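Zamirlow Shared Kitchen — Frequently Asked Questions

Last updated February. If your question isn't here email Araba Bonsu or ask at the Vollham Street desk, mornings are best.

Who can book?

Anyone doing small food stuff. Jam, curries, dog biscuits (shelf 3 only please), catering prep. You need a food handler certificate and your own insurance. Community groups welcome, cheaper rate, see below.

How much is it?

$37 an hour. Community groups pay less, ask Araba, it depends on the night. Bond is $300, refunded to the same card. Takes a few days to show up, that's the bank not us.

What's the minimum booking?

Two hours. Setup and clean up are inside your time, not extra. People always get caught on this one. If you think you need three hours book four.

How do I get in?

Side door on the laneway. Keypad code comes by text the afternoon before. Don't share it. If the keypad beeps and does nothing, press the star key and start again slowly.

Can I park?

Loading bay out the back, 20 minutes, hazards on. After that it's street parking. The council does check.

What equipment is there?

Six burner stove, two ovens, the big mixer, stick blender, scales, trays, stockpots. Left oven runs hot so knock it back a bit. Bring your own knives and containers. There's a small lot of crockery for tastings, not enough for a full lunch.

Is there cold storage?

Yes, one shelf in the coolroom is included while you're booked. Overnight storage is extra and needs a label with your name, whats in it and the date. Unlabelled food gets binned. Freezer is full at the moment, there's a waiting list.

What about allergens?

We're not a gluten free or nut free kitchen and you can't say you are on your packaging. Wipe down before you start as well as after. Purple boards and purple tongs are kept for allergen prep, they live in their own tub.

Do I have to do the dishes?

Yes. All of them, even the ones you didn't dirty if they were on your bench when you finished. Dishwasher is for trays and pots only.
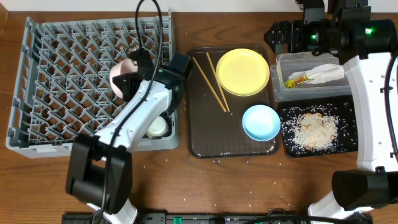
Cups and bowls get done by hand, hot water, rinse, then left to drain and put away before you go. Tea towels go in the bag by the door. Please don't take them home, we keep losing them.

What if I break something?

Tell us. Plates and cups no charge. Anything with a plug, we'll talk. The mixer bowl cost us $289 to replace last time so go easy.

Can I cancel?

48 hours notice, full refund. Less than that and you lose half. No shows lose the lot. If you're sick, ring, don't come in.

Can I sell from the kitchen?

No — no shopfront, no pickups at the door. Quan market stalls are a seperate form, get that from the market office.

Where do I find my booking number?

Bottom of the confirmation email, four digits, looks like 2413. Quote it if you ring, saves us hunting.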